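拆机服务该按什么收钱

去年六月起,我们公司把退役台式机的拆解外包给了卡尔科姆(Kallcombe)。他们的卖点是机械臂拆机:机箱送过去,硬盘、处理器、内存拆下来分开装箱,剩下的外壳和板子按废料处理。第一批送了300台,后来又追加过两次。我负责收货、对账,也去他们在纳内克(Narneck)的车间看过。这类服务现在报价的有好几家,宣传口径差不多,所以我想把自己的看法写下来,给正在比价的同行参考。

我的看法是:机械臂拆机值得买,但不应该按台付费,应该按拆出来的完好部件付费。

先说按台付费的问题

卡尔科姆最初的合同是按台计价的。一台机器进了工位,程序跑完,就算一台。至于硬盘有没有取出来,支架的卡扣断没断,处理器的触点有没有蹭到,合同里写得很含糊,只有一句“视设备状况”。

结果是容易拆的机器拆得很干净,难拆的机器退回来时盖子开了,里面的东西还在,我们照样付一台的钱。我们的运维主管西兹韦·马古古拉看了第一张账单以后,要求把退回的机器单独列出来。列出来之后大家才有了谈价的依据。

对方的项目经理谢拉·巴尔德拉马解释过,机械臂占用工位的时间是一样的,失败的尝试也有成本。这个说法我能理解,但这是他们的成本,应该由他们算进单价里。客户买的是硬盘和处理器,客户没有买工位时间。

再说难度到底在哪里

外行容易以为拧螺丝最难。我在车间待了一个下午,印象最深的是线。台式机里的线没有固定位置,同一型号的两台机器,出厂时走线也许一样,用了几年、换过一次硬盘之后就不一样了。硬盘托架本身是免工具的设计,人手一捏就能抽出来,可是夹爪要先找到位置,还要避开旁边的数据线和电源线。

处理器相对好办一些。散热器拆走以后,插座的压框打开,芯片是平放的,周围空间也够。麻烦在取下来之后放哪里。随手放在台面上,触点朝下蹭一下,这颗芯片就不能再卖了。卡尔科姆用的是3D打印的托盘,处理器有单独的方形凹位。这个做法便宜,效果也好,我建议比价的时候把“部件取下后如何存放”列为必问的问题。

还有一点是机型。戴尔的蓝色卡扣和拉手颜色鲜明,人一眼就能看见,我猜对视觉识别也有帮助。我们另有一批杂牌机箱,托架和机箱一个颜色,退回的比例明显高。报价单上如果只写“台式机”三个字,不分机型,这份报价就没有多大意义。

车间里拆的是一台戴尔塔式机,蓝色的是硬盘托架一带的部件,处理器插座都已经打开了。

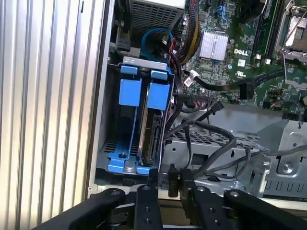
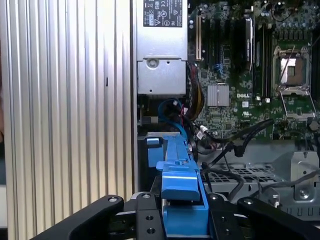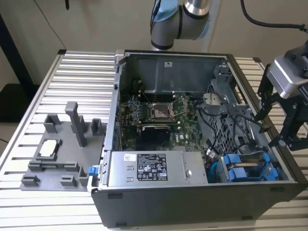
合同应该怎么写

我们现在用的是第二版合同,改动主要在计价上。硬盘按块算,处理器按颗算,内存按条算,每种部件写明什么叫完好。硬盘要求接口无变形,处理器要求触点无划痕。没有取出的部件不计费,取坏的部件按约定金额扣。开箱费仍然有,但只占原来单价的一小部分。

卡尔科姆一开始不愿意,理由是机型太杂,风险都在他们那边。后来双方各让一步:我们在发货前按机型分好类,每种机型先送5台试拆,试拆结果出来再定这一类的单价。分类的活由我们仓库的皮特·马赫兰古负责,他觉得多了一道手续,我觉得这道手续是值得的。试拆不理想的机型,我们留下来自己用人工拆。

也有同行不同意我的意见。欧塞维奥·洛萨诺在另一家公司管资产处置,他用的是西维茨(Sivitz)的服务,按台付费,合同简单,财务一眼能看懂。他们的机器几乎是同一型号,一次送1000台,这种情况下按台和按件差别不大,我承认他的选择没有问题。可是大多数公司的旧机器是十来年间零零散散买进来的,型号杂,数量少,不适合照搬他的做法。

人工还要不要

要。我不赞成把拆机全部交给机械臂,至少现在不赞成。带数据的硬盘必须有去向记录,每一块的序列号都要对上。机械臂没有取出来的硬盘,必须有人当场接手,不能等到整批结束再一起处理。我们的合同里写了这一条,检查货单的时候我也最先看这一条。

如果一家供应商说全程不需要人,我会请他把最近一批的退回清单拿出来。拿不出清单的,价格再低我也不会签。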